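耗材整理间图集:分拣台与红色周转箱

诊所耗材整理间的工作台和箱子。文字按整理的顺序写,供各站点布置自己的整理间时参考。
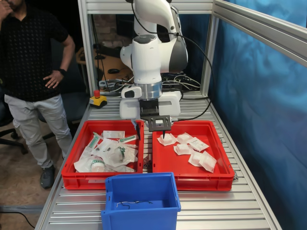 分拣台台面,铝条横向铺满。左侧红箱里是待分的无菌包装,纸塑袋居多,有一件带绿色条纹的管子斜放在箱内左上方。

一、房间

整理间在Julum门诊楼一层,紧挨收货口,面积29平方米。原来是存放旧病历的房间,去年腾空后改作耗材整理。地面重新做了一遍,墙面只刷了白,窗户保留,装了遮光帘。无菌包装怕潮,也怕长时间日晒,所以窗边不放货架。

房间的门朝走廊开,宽度够一辆推车进出。收货的纸箱不进整理间,在门外拆掉外箱,只把里面的小包装倒进周转箱再推进来。纸箱掉屑,还容易带进灰尘,这一条执行得比较严。

二、台面

台面选铝材,主要考虑擦拭方便。木台面用过一段时间,边角吸水后起毛,后来换掉了。铝条之间有缝,碎纸和撕下来的封口条会掉进去,每周日停工后用细毛刷清一次,再用湿布顺着铝条方向擦,最后用干布收一遍。

擦台面之前先把箱子全部移开。以前图省事,只挪动一下,箱底压着的地方总是漏擦,时间长了留下一圈印子。

台上不放水杯,不放食品,也不放私人物品。笔和标签纸挂在墙边的布袋里,用完放回。

三、周转箱

箱子用的是矮边的长方形塑料箱,红色。矮边的好处是伸手就能拿到底层的东西,缺点是装得太满会往外滑。我们的规定是堆放高度不超过箱沿,超出的部分另装一箱。

红色在这里只表示“待整理”。整理完的换到灰箱,退回供应商的换到蓝箱。三种颜色不混用,空箱也按颜色叠放。曾有一批红箱被借到Meireles分站,还回来时贴了别处的标签,撕标签留下的胶用酒精擦了很久才干净。现在箱子外借要登记。

箱子每周洗一次,洗完倒扣晾干。箱底有积水的不能用,纸面包装一旦受潮就要报废。

四、包装种类

送到整理间的多数是单件小包装,常见的是一面纸、一面透明塑料的袋子。从塑料一面能看到里面的东西,从纸的一面看品名、规格和有效期。分拣时两面都要看,只看一面容易出错。

管路类包装偏长,放进箱里时顺着箱子的长边摆,不折,不压弯。折过的管子打开后不容易恢复,使用时会影响通畅。

带夹子的包装要留意夹子的位置。夹子是硬的,和其他软袋叠在一起,搬动时可能顶破旁边的袋子。这类包装分出来后单独放一层。

筒状和瓶状的容器会滚动,放在箱子角上,用扁平的包装挡住。扁平包装放在最后整理,叠齐后用纸带束起来,纸带不能勒得太紧。

五、检查

每一件都检查四项:封口是否完整,纸面有没有水渍,塑料面有没有破孔,有效期是否在期内。有一项不合格就放进蓝箱,并在单子上写明原因。不要凭手感判断破损,对着灯看一遍更可靠。

有效期不足6个月的,另放在货架最外侧,贴黄色标签,优先发出。已过期的当天登记,不留到第二天。

看不清印字的包装按不合格处理。有些印字在运输中被磨掉一部分,凑合能猜出来,但猜出来的不算。

六、分类与上架

分好的包装先按用途分大类,再按规格分小类。大类分为输液、引流、敷料和采样。小类的标签由Nonetti供应的标签机统一打印,手写标签只在机器缺纸时临时使用,补上打印标签后把手写的撕掉。

上架时新货放里面,旧货往外移。每一格只放一个规格,放不满也不拼格。以前拼过格,两种规格的袋子外观接近,取用的人拿错过2次,后来就取消了。

长管路类放在最下面两层,那里的层板更深。敷料放在中间,和人的视线差不多高,因为取用最频繁。采样容器放在带挡边的层板上。

七、发放

每天下午3点前汇总各科室的申领单,按单配货,装入灰箱。配好的箱子盖上盖子,放在门边的推车上。推车分上下两层,上层放急用的,下层放常规补充的。

Fistport站点距离较远,每周送一次,11月起因为路况改为提前半天装车。装车时箱子之间垫一层泡沫板,避免晃动。

科室退回的包装不直接上架,重新放进红箱,从检查开始再走一遍。

八、几点记录

窗边那组货架已经移到内墙,原来的位置用来晾箱子。

台面左侧的区域光线比右侧暗,阴天看印字吃力,加装了一盏可调角度的灯。

湿度计原来挂在门后,开关门时读数波动大,现在挂在货架侧面,早晚各记一次。

蓝箱原先放在台子下面,容易被忘掉,现在改放到门边的矮架上,装到半箱就送走。

标签颜色的对照表贴在货架右侧。各站点如果已经有自己的颜色规则,可以沿用,但同一个房间里只用一套,并把对照表贴在进门能看到的地方。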